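October 20, 2025

Third Monday of the robot course and I still can't say what we're learning.

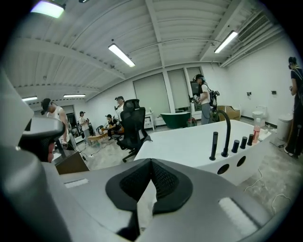 Morning

Bathroom room again. I keep calling it that, though it's a big white hall with a concrete floor and a toilet against one wall. We were split up and told to practice "clean takes." A clean take, according to the handout, is one task done with the hand-held gripper at an even speed, with no second tries. My task was the pink bottle on the rim of the white tub. Pick it up, move it to the other end, let go, step back, wait for the beep.

I did 16 before the break and Efren Sison threw out 11 of them. Too fast, he said, or my wrist turned over at the end. I asked him how a robot is supposed to learn what to do about a bad grab if it only ever gets shown good ones. He said that comes in a later unit. A lot of things come in a later unit. I looked at the outline on the bus and unit 5 is called "Recovery and Review," one afternoon, and half of that is the review.

The headset leaves a groove across my forehead and the backpack frame is built for somebody with longer ribs than mine. I loosened both straps and it just slid around. Must ask whether there's a smaller one.

Lunch

Ate the rice from last night. Argued with the Testness people, which is what their team calls itself, I don't know why. They believe in all of it. Their plan for the final project is 400 takes of turning a faucet handle, and they think the model will then do any faucet anywhere. I said the tub in our hall has black knobs in a row and a tall handle next to them, and my mother's kitchen has one lever that sticks. They said the model generalizes. I said show me. They said December, and somebody took my orange juice by mistake.

Back in July, when I signed up, the flyer said we would "train a household robot." So far I have trained my right forearm. It hurts when I write this.

Afternoon

Better, a little. Efren played back some of our takes next to each other and I could see what he meant about the wrist. In mine the view swings off to the wall just before the bottle is let go, so anything learning from it would be guessing at the one moment that counts. Fine. He was right about that and I told him so. He didn't make anything of it.

Then he showed a clip from last year's group, Team Imon, with an arm putting a cup on a shelf. Everybody clapped. I asked how many tries it took and he said he'd have to look it up. I wrote that down so I can ask again on Wednesday.

For Wednesday: read the Norðdahl chapter (the part on failure cases, it's short), bring tape for the forehead pad, decide about a project. I'm leaning toward doing the bottle with bad grabs left in, labeled, and comparing it with the clean set. Efren will say it's too much for one term. He may have a point, but I'd sooner hand in something that fails and shows me why than a video of one cup.

Arm still sore. Bed.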